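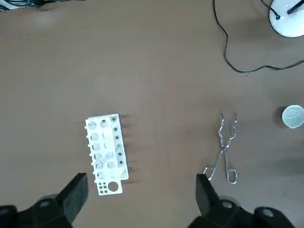
Test tube rack, crucible tongs and crucible.

Section 2: Setting Up the Tallwood Bench Kiln

Before you begin

Read this section all the way through before you plug in the kiln. Set-up takes most of an afternoon, and the first firing runs on into the evening. You will need a level, a flat screwdriver, the cone pack from the accessories box and a dust mask.

Choosing a place

1. Put the kiln on a concrete, tile or brick floor. Do not set it on vinyl, carpet or wood, even with a board under it.

2. Leave a clear gap on every side, as shown on the spacing label inside the lid. Shelves above the kiln must come down or be moved.

3. Plug the kiln into its own outlet. Do not use an extension cord or a power strip.

4. Open a window or run the vent kit (part 3265, sold separately).

CAUTION: Keep paper, curtains, solvents and aerosol cans out of the kiln room.
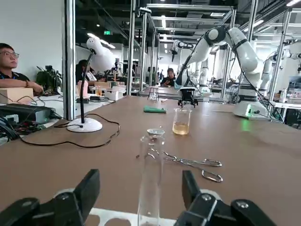 By the Tallwood Product Guides Desk
Updated July

Leveling and furniture

5. Set the stand in place and check it with the level from front to back and from side to side. Turn the feet until both readings agree.

6. Lift the kiln onto the stand. This takes two people. Hold it by the steel case, never by the brick rim or the lid handle.

7. Vacuum the inside with a soft brush. Crumbs of brick from shipping are normal. A crack you can slide a coin into is not, and should be reported before you fire.

8. Brush two thin coats of kiln wash on the top face of each shelf. Let the first coat lose its shine before you start the second. Leave the bottom face and the edges bare.

9. Stand three short posts on the kiln floor and rest a shelf on them. The shelf should not rock.

Note: Lallow and Tallow shelves are the same width but differ in thickness. Do not mix them on one level.

First firing

10. With only the shelves and posts inside, close the lid and pull out the top peephole plug.

11. Press POWER, then PROGRAM. Choose LOW and set the first hold to 200 degrees F.

12. Hold for two hours. You may smell binder burning off and see a little haze near the lid.
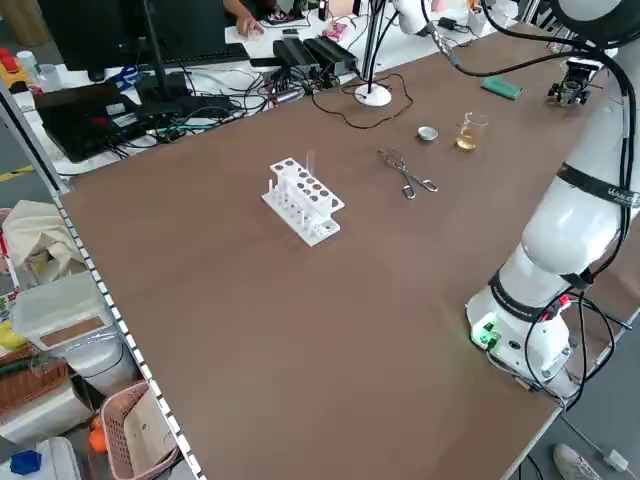 13. When the hold ends, choose MEDIUM and let the kiln run to the cone shown on your card. Put the plug back in once the smell has gone.

14. Let the kiln cool on its own. Do not prop the lid to hurry it along. Open it only when the display reads below 200.

WARNING: The case stays hot long after the display goes dark. Wear gloves, and keep children and pets away.

If the display shows an error

E1: The lid switch is open. Press down on the lid and try again.

E2: The probe is loose. Unplug the kiln, let it cool, and tighten the screws behind the side panel.

Any other code: Unplug the kiln and contact the Pereyra service counter. Have the serial number from the back plate ready.

Continue to Section 3, Loading Greenware.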